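Numness bench, July, two-arm box handoff, planner side

Picking up from yesterday's note. Left arm takes the box, right arm is supposed to come in for the handoff.

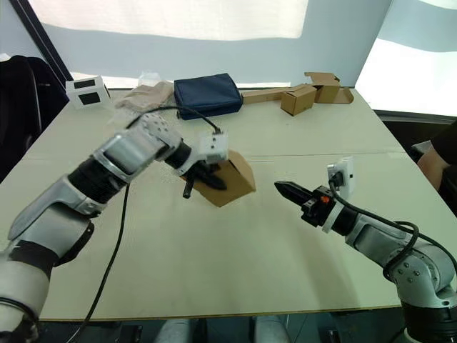 Moved the Galang planner to replan at 5 Hz, was 20. Less twitchy on approach but the goal pose goes stale if the box slips in the left grip. Need the pose refresh on its own thread, not tied to the plan tick.

Box pose: fit flips between two faces when tilted. Added a check vs last pose, reject any jump over 30 deg. Crude. Holds on the Sternberg logs, didnt try it on the Kulesden ones yet.

Collision margin set to 3 cm between wrists, cameras now in the model. Cables still not - so keep the elbow limits as they are.

TODO
- pose thread
- log gripper width wiht the pose, same clock
- rerun handoff from the saved start, old margin vs new
- ask about the stale calib file, left wrist cam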